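Quansah Institute Extends Hand-Held Demonstration Program Through September

The Quansah Institute has extended its program of hand-held demonstration recording through the end of September, following a review of the material gathered during the first phase. The program supplies training examples to Gisturum, the institute's learning system for tabletop manipulation.

Operators recorded 1030 demonstrations in the first phase. Of these, 139 were set aside during review, most often because the operator paused too long before closing the fingers or because the start of the recording was missing. The remaining examples have been passed to the training group.

"The system learns from what people do with their hands, including their hesitations," said Margarida Seixas, who directs the program. "We asked our operators to work at a natural pace and to repeat a task only when the recording itself had failed."

The second phase will concentrate on small, light and transparent objects, which were underrepresented in the earlier set. A review led by Ardalan Hosseinzadeh found that only 86 of the accepted demonstrations involved clear plastic items. Such items are often difficult to separate from a pale background, and the training group has requested more examples recorded on plain surfaces and under ordinary room lighting.

Recording takes place at the institute's Dilen Street building, where work tables have been set up for the purpose. Operators use hand-held grippers fitted with cameras, so that each demonstration is captured from the position of the tool. Objects are moved to new starting places between recordings, and the lighting is varied over the course of a session.

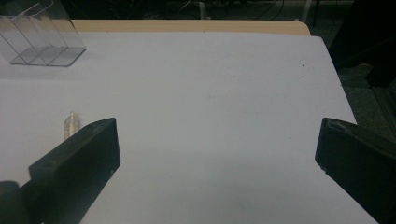

Each operator completes a short period of practice before contributing to the set. Kekeli Tetteh, who is responsible for operator training, has revised the written instructions for the second phase. The new version asks operators to begin with the gripper fully open and to hold it still for a moment before approaching the object.

Accepted demonstrations will be labeled by task and object type. A separate group of 121 recordings will be kept out of training and used only for evaluation.

Staff members who wish to take part as operators may contact Jocelyn Maglaya at the program office. Morning sessions begin at 9:30 a.m.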